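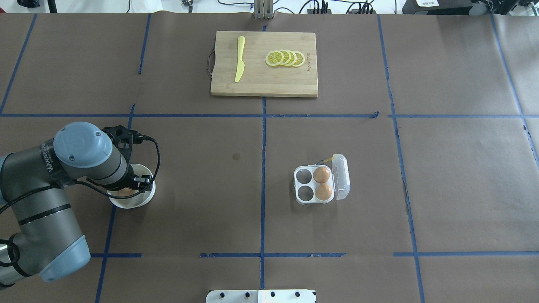 Lemon on a wooden board: does it really clean anything?

I've read for years that a few slices of lemon will freshen a cutting board. Maybe. Mine smelled of lemon for an hour, then of onion again. Coarse salt did more of the work, if you ask me.

What I'd still bother with:

Cover the table in brown paper first. Juice gets everywhere.

A yellow plastic knife gets through lemon well enough. I wouldn't try it on a squash.

Rub, wait 3 minutes, rinse, stand the board on its edge to dry.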